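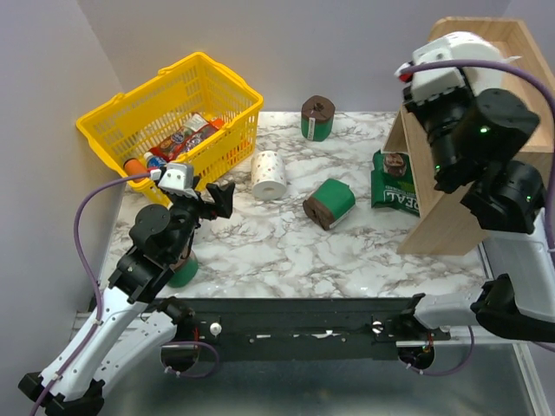
Last modified on 4 January 2026

Wellura Community Help > Home and Household > Sharing a home

How to divide the grocery cost in a shared apartment when people eat very differently?

lemon_and_rice

Good evening to all. I would like to have your advice about a matter which is small but it is making the air in our apartment a little heavy.

We are 4 persons in one apartment near the Zepeda bus station. When I moved in, the others already had a system: every month each person puts $160 in a common envelope, and with this money somebody goes to the Sumunach supermarket and buys food for everybody. At the beginning I found it very nice. In my family we always ate together, and I thought it would be the same.

The difficulty is that we do not eat together. One roommate works in the evening and has her dinner at her job. Another one is training for long runs and he eats, I must say, for two. The third is often at his girlfriend's place on the weekend. I cook at home nearly every day, but I do not eat meat and I do not drink milk, and these are the things which cost the most on our receipts. I kept the receipts of the last month and I marked with a pen the things I had eaten, including my part of the oil, the rice and so on. I arrived at $115, and I was generous with myself when I was not sure.

I do not want to be the person who fights for every potato. The others are kind people. When I had a fever, they made soup for me. But the difference comes back each month and I am a student.

I have these doubts:

Is it normal to ask for a change when I am the newest in the apartment?

If we divide only some of the food, which things should stay common? I think of salt, oil, onions, dish soap, but I would like to hear how it is done in other homes.

And how do I say it without it sounding like I accuse the one who eats a lot? He does not do anything wrong. He follows the system that was there.

We have only one refrigerator and it is not big. There is a cupboard in the kitchen with enough space.

Thank you for reading, and please excuse me if the same has been asked before. I searched but I found mainly advice about rent.

thirdfloorkitchen

Welcome to the site. I have lived in shared apartments for many years, in two countries, and I have seen this same system in almost every one of them. It works well when people eat together. When they stop eating together, the envelope usually stays, as it is an old habit and it is comfortable for the majority.

To your first doubt: yes, it is normal. You pay the same as the others, so you have the same voice. I would only wait for a good moment. Please do not bring it up when somebody has just come back from the supermarket with heavy bags. The end of the month, before the envelope is filled again, is the natural time.

What we do now in my home is a small common budget and then everybody buys his own food. After some attempts, our common list became this:

Oil, salt, sugar, flour, vinegar
Onions, garlic, potatoes
Rice and dry pasta
Tea and ordinary coffee
Dish soap, sponges, trash bags, paper towels, toilet paper

Everything that is not on the list is private. Meat, cheese, milk, fruit, bread, snacks and all drinks are private. We discussed a long time about eggs. In the end they became private too, and I think it was correct, as one of us eats them every morning and another one is allergic.

Potatoes were a mistake for some months, because they became soft with sprouts and no one felt responsible for them. Now we buy a small bag only. If the cupboard is warm, keep the potatoes away from the onions.

For the money, do not make it too exact. We put a fixed amount at the start of the month, and if some is left, it stays for the next one. If you wish to use a program on the telephone, there is Sturnilico, where each person writes what he paid and it calculates who owes to whom. I used it in my former apartment. It is practical, but you must agree that things are written on the same day. We had a roommate who wrote all his receipts after several weeks, and then the totals jumped and everyone was upset for an evening. Paper on the refrigerator door is also fine and it has the advantage that everybody sees it when he takes his milk.

The refrigerator is the part where you need a clear rule. With one shelf per person you will always have one person with an empty shelf and one whose vegetables are falling out. In our case we gave a shelf to each person who cooks often, and the person who rarely cooks has a space in the door and one half of a drawer. We ask again every few months if it is still good. In the cupboard, a basket or box for each person is enough. It should have a handle, so you can carry it to the counter, cook, and put it back. The common food goes on the lowest shelf without any box.

Also you should decide what happens with borrowed food. Ours is: you can borrow one thing if you write it down and you bring the same thing back within 5 days. It sounds severe, but it ended the discussions about missing yogurt.

Now about your roommate who runs. I would not show the receipts with the pen marks at the first conversation. I know you made them with honest intention, but a person who sees them may feel that he was watched in his own kitchen. Speak of your own eating only. You can say something like this:

"I noticed that I don't eat meat and dairy and that we have very different hours now. Could we try for one month that each buys his own fresh food, and we keep together the basic things? If it doesn't work, we go back."

The word "try" helps very much. People accept a test more easily than a new law. And it is well possible that the roommate with the evening work thinks the same as you and has not dared to say it. From what you describe she pays even more for nothing than you do.

One more point that I forgot. If you like to eat together sometimes, keep it as a separate thing. We have one common dinner in the month where everybody pays an equal part, and the cook asks before about meat, milk and so on. I would be sad to lose it.

basil.pot

just buy your own food and tell them you are out of the envelope. you are an adult, it is not a contract. i did it and after one week no person remembered it

owl_at_the_window

I do not fully agree with the answer before mine. If one person simply leaves the envelope, the others must find the missing part for things like soap and trash bags, and this person continues to use them. In my apartment this happened, and it became unpleasant in a quiet way. The dish soap moved into somebody's bedroom. So please leave the envelope together, or make it smaller together, but do not go out from it alone.

The long answer is good and I would follow it in most points. I want to add a different possibility, for the case that your roommates love the envelope and do not want to give it up. You can keep the shared shopping but take out the expensive groups. We did it in this manner: meat, fish, milk products and alcohol were paid by the people who wanted them, on a second receipt. The cashier does not mind if you put a divider between the two parts and pay two times. All the rest stayed common. It is less exact than private food, and the person with a big hunger still eats more rice than you, but rice is cheap. Our common part went down to about half of what it was before.

It needs also less space in the refrigerator, because there are not four open packets of the same carrots. In a small refrigerator you will notice this. When everybody buys separately, everybody buys a whole cabbage.

The disadvantage is the person who goes shopping. With two receipts he has more work, so you should change the shopper regularly and write the turns on a calendar. And somebody who is away on every weekend should perhaps pay a little less. We never found a fair number for this and finally we left it. He brought bread from his parents' village when he came back and we were satisfied.

About the amount: I would not ask for the exact difference from the past months to be returned to you. You have the right to feel it, but it is finished, and it would start the new system in a bad mood.

I wish you a calm conversation.

lemon_and_rice

Thank you to all for the time you took. I want to write how it continued, maybe it is useful for someone.

I spoke with the roommate who works in the evening first, when we were both in the kitchen, and she was relieved. She had thought the same since the summer. Then we asked the other two together after a dinner. I used nearly the sentence that was proposed here, with the word "try". I did not show the receipts.

The one who runs said immediately that he knows he eats a lot and he had a bad conscience about it. The other one was less happy. He likes that food is simply there when he comes back, and he said that separate food is for people who do not like each other. I understood him a bit. So we chose the second possibility with meat and milk products apart, for January, and at the end of the month we will see.

Only the cheese is not yet decided. Two of them put it on everything and they say it is a basic thing.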